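Help us out for an afternoon: people wanted for suture handling practice sessions

Koltetti is looking for 34 people to take part in a round of thread and needle practice at our training room in Losow, and we would be very glad if you were one of them. Surgeons, residents, operating room nurses, surgical techs and students in any of those lines are all welcome. You don't need to be quick at it. We have plenty of quick people already (they signed up the first morning!) and would love to hear from those who still drop the thread now and then, or who haven't tied a knot since school.

The work itself is simple to describe and a bit fiddly to do. You sit at the console and pass a length of suture from one instrument to the other, make your loops, set the knot down on a practice pad and start again. Each visit has 3 sets of knots with a good long break between them – there is coffee, and the chairs in the break room are far better than they look. Afterward we ask you to fill in a short form about where the thread caught, where it slid and what your hands felt like by the end. Please write as much as you like on it. The long, grumbling answers are often the ones we learn the most from.

Our last round, run together with the teaching group at Mirnano, gave us 1,512 finished knots to look over, and we are still talking about some of them. This time we want to spend longer on the pass between the two jaws, and on what people do with the slack.

What we offer: a gift card for $30 per visit, parking behind the Wan building, lunch if you come for the middle session, and a letter for your training record if that's useful to you.

What we ask: that you are 18 or older, can sit comfortably for a couple of hours, and can come twice. Glasses are fine. So are left-handers, and we are short of them.

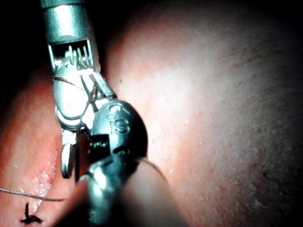
Do I need to bring my own suture or practice pad?

Everything is laid out for you before you arrive, so just bring yourself and a pair of reading glasses if you use them for close work.

To put your name down, stop by the Koltetti front desk or call and ask for the practice sessions. Please sign up by Saturday, February 15, 2020. If the dates don't suit you, tell us anyway, as we hope to run another round in August and will gladly keep your name for it.

Related items
Front desk assistant, part time, Losow
Open evening at the Wan building
Knot tying for beginners: places left
Mirnano teaching group: call for instructors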